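Bread at the Centre of the Table

A regional bakery reconsiders what goes into an everyday loaf

Dec 11, 2023

The wholegrain loaf has long occupied an uncertain position in the British kitchen. It is widely recommended and frequently bought, yet a good deal of it is left in the bread bin while the white loaf beside it is finished. For the Memon bakery in Burkenow, which supplies independent grocers, two hospitals and a number of school kitchens, this was a commercial difficulty before it was a matter of nutrition. Returned stock was highest among precisely those products the company most wished to sell.

Arsalan Bajwa, who has directed product development at the bakery for 15 years, began a review of the range in March. His department examined 49 recipes, several of which had not been altered since the business moved to its present premises. The review considered flour, salt, added sugar, fermentation time and the length of the ingredients list as it appears on the wrapper.

"We found that we had been correcting one fault with another," Mr Bajwa says. "A coarse flour gave a dry crumb, so fat was added. The fat dulled the flavour, so sugar was added. By the end the label was longer than we would have wished, and the bread was still dry on the second day."

Time in place of additions

The principal change has been to the dough itself. Where the earlier wholegrain loaves were mixed, proved and baked within a single shift, the revised versions are made with a portion of flour that has been soaked overnight. The bran softens, the dough takes up more water, and the finished loaf keeps its moisture for longer. Added sugar has been removed from all but the fruit breads, and the malt extract that once gave the brown loaf its colour is no longer used.

The new method is slower and requires more space. Soaking tanks now stand in what was formerly a packing area, and the packing line has moved to an adjoining building. Early batches were not consistent. A warm spell in the first weeks left several doughs over-fermented, and the bakery withdrew its seeded loaf from sale until the temperature of the soaking room could be held steady.

The flour is milled at Stornolard, where the company has an agreement with a stone mill that also handles rye and spelt. Deliveries vary from one harvest to the next, and the bakers are expected to adjust the quantity of water by feel as well as by formula. New staff are given 40 hours of supervised work at the mixing bench before they take charge of a dough. 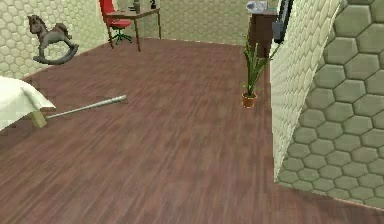
The question of salt

Salt proved the harder matter. It governs the pace of fermentation and strengthens the dough, and its absence is noticed at once by anyone who eats bread daily. The bakery chose to lower the quantity in small steps over several months, with no announcement on the wrapper. Few customers remarked on the change until the final reduction, when a grocer reported that two regular buyers had described the wholemeal as flat.

Razia Rizvi, a dietitian who advises the company on its school contracts, regards this as an acceptable result. In her view the palate adapts readily when change is gradual, and children adapt sooner than their parents. She was less content with the rolls supplied for school lunches, which she considered too large for the youngest pupils. These have been reduced to roughly 40 grams, with the larger roll retained for secondary schools.

Ms Rizvi has also asked that the bakery avoid making broad claims for its products. The wrappers state the proportion of wholegrain flour and the fibre content per slice, and make no mention of wellbeing. "Bread is one part of what a person eats in a day," she says. "It should be described accurately and then left to be enjoyed."

A loaf called Trimero

The most notable product of the review is Trimero, a tin loaf made from wheat, rye and oats. It has a close, slightly sticky crumb and a dark crust, and it slices thinly without breaking. The oats are cooked to a porridge before they enter the dough – an old practice which the bakery had abandoned on grounds of cost. Toasted, the loaf has a mild nuttiness that suits sharp cheese or smoked fish. It is less successful in a packed sandwich, where its weight can overwhelm a delicate filling.

The price is higher than that of the standard wholemeal, and Mr Bajwa accepts that this will limit its audience. A smaller loaf for single households is under trial, as is a version without rye for the school kitchens. The white loaf, meanwhile, remains on sale in its original form. It is still the bakery's largest seller, and there are no plans to alter the recipe.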